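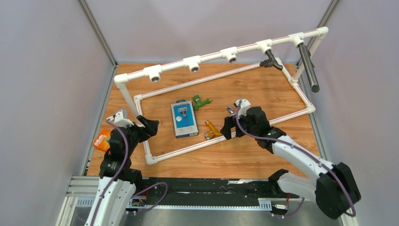 Sigrun Wallin told us flatly that the raffle matters more than the golf, and that any study of charity days which starts at the first tee has started in the wrong spot. By her reckoning the players have paid before they arrive, and what they give on top of that gets decided in the clubhouse, over dinner, with a strip of tickets beside the plate. We came away from that conversation with a whole new set of questions, and this section follows them up.

4.2 Giving after the round

Figure 3. Bench set-up, Letholm workshop.

The Grollum charity day is played each September over the Laing course, with teams of four and a shotgun start. Entry fees, hole sponsorship and the evening takings are banked separately, a wonderful piece of luck for anyone wanting to know where the money comes from. Most clubs we approached keep one running total for the day. Grollum has kept the streams apart from the start, and the club let us read the ledgers in full.

In the year we studied most closely, 203 people sat down to dinner. Plenty of them had not played. Partners, former members and people from the sponsoring firms came only for the evening, and they turned out to be some of the most interesting guests in the whole study! They had paid for a meal and nothing else, so whatever they spent on tickets or bids was free of any feeling that they had already done their bit on the course.

The raffle brought in $3,000 and the side contests (longest drive, nearest the pin, a putting mat by the bar) brought in $900. We had expected the contests to do better. Players talked about them all day, and the nearest-the-pin marker on the short hole was easily the most discussed object on the property. But talk did not turn into repeat entries. A golfer who had missed the green once seemed happy to leave it there and enjoy the story, while a guest who had bought one strip of raffle tickets often bought another when the seller came back past the table.

Signe Nyberg, who sold tickets in the dining room, kept a notebook of when she went round and what she sold. Her pages are a delight to work with. The first pass, made while people were still finding their seats, did poorly. The second, between the main course and dessert, did best by a good margin, and the last one, just before the draw, fell somewhere in the middle. She also noted which tables called her over. These were often the tables where players and non-players had been mixed, and we would love to see that tested properly somewhere with a seating plan drawn up for the purpose.

The auction needs separate treatment. Bidding is public, the lots are few, and one keen bidder can change the result for the night. A round for four at Gostton drew bids from several tables and was still being argued over, very cheerfully, when coffee came out. A signed print from the same donor list went for its reserve. We do not think much can be said about auction lots from one evening, and we have left the auction out of the comparison between streams.

Weather is the obvious thing to worry about in a study of this kind. A wet round sends people home early, or sends them to the bar in a mood to be cheered up, and members gave us both versions with equal confidence. The day we followed was dry and mild, with a light wind in the afternoon. We can't say how the evening would have gone after a soaking, and the older ledgers don't record the conditions.

Some guests told us they bought tickets because of the cause, others because a particular prize had caught their eye, and quite a few because everyone else at the table was buying. We recorded these answers as given and did not press people to rank them. It was a social night and we were guests at it too. What struck us most was how readily people talked about money once the draw was over, compared with the slightly guarded answers we had been getting on the practice green that morning.

One result we hadn't gone looking for concerns the speech from the charity. It was short, it came before the second ticket round, and Nyberg's notebook shows her best table straight after it. Whether the speech or the dessert menu deserves the credit is an open question. The club has agreed to move the speech to the end of the meal at its next event and leave the ticket rounds where they are, and we will be there with our own notebooks to see what happens.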